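Equipment Planning Forum > Capital Requests > Line-marking robot for the athletics grounds, next budget year

nbermudez_facilities
Colleagues are asked to comment on the draft request before it closes in June.

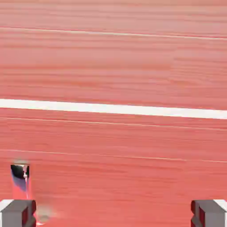

The department proposes to buy one Durkum line-marking unit for the running track and the two grass fields. The quoted price is 1441 per month on a three-year lease, with service included. Simulation work on the track is under way and would continue until delivery.
Nayeli Bermúdez, Facilities Planning

grounds_montes
The Montes site cannot support this request as written. We repaint the track once in 7 years. A lease of that length would be paid mostly for the grass fields, and a push marker does those in a morning.

zmaldonado
I would ask that the Skoltel offer be placed beside the Durkum one. It stands at 1249 per month, but service is billed separately, and the draft should say what a site visit costs. I do not agree that the fields are a minor matter — Ilis marks theirs every week in season.
Zyanya Maldonado, Purchasing

grounds_montes
Ilis has two full-time grounds staff. We have one, and he would also need training hours. Those are missing from the draft.

nbermudez_facilities
Both points are accepted. Training hours will be added under operating costs, and Skoltel has been asked for its service rates. The term remains open for discussion.

zmaldonado
Please also ask whether either firm will rent by the season.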